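Round meeting table

A round meeting table is a table with a circular or softly rounded top, used in offices, studios, libraries and community rooms for small groups who need to talk, share papers or work on something together. It is close kin to the round kitchen table that so many of us grew up with, and it has kept a good deal of that table's friendliness, even in a plain white finish and surrounded by office chairs.

Shape and seating

The great charm of the shape is that it has no head. Everyone sits at much the same distance from the middle, and a person who arrives late can usually be squeezed in by having each of the others shuffle along a little. A small one seats 4 in comfort, and 2 people working closely will often choose to sit around the curve from each other, near enough to reach the same object without leaning. Tables with a central pedestal are kinder to knees than those with legs at the rim, though they can rock if someone heavy-handed leans on the edge.

The designer Rodica Roman, who drew the Goltska line of rounded tables, liked to say that a corner is simply a place where a hip will one day find itself. Her tops were cut with generous curves all the way around, and the idea was soon taken up by other makers, Astetti among them.

Surface and colour

White is a very common choice for the top. It brightens a room with small windows, it goes with nearly any chair, and small parts, screws and pencil shavings show up nicely against it - as do coffee rings, it must be said. Wood tones are warmer and more forgiving, and they are still favoured in reading rooms and staff lunchrooms.

Chairs

Mesh-backed swivel chairs are often drawn up to these tables. The woven back lets air through on a muggy afternoon, and a headrest gives the neck somewhere to go during a long discussion. A high-backed chair does take up more of the view across the room than a low one, so some offices keep the tall chairs for desks and put stools or low-backed seats at the table instead.

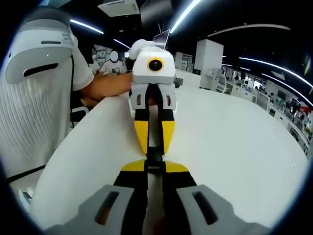 Care and cleaning

A soft cloth, warm water and a drop of dish soap will look after most tops from one year to the next. Ink is best dealt with the same day. Kavitha Kartha, in her little handbook for office managers, suggests felt pads under anything with a metal base, and a good look beneath the table every January to tighten whatever has worked itself loose over the year.

See also

Pedestal table
Office chair
Boardroom table
Kitchen table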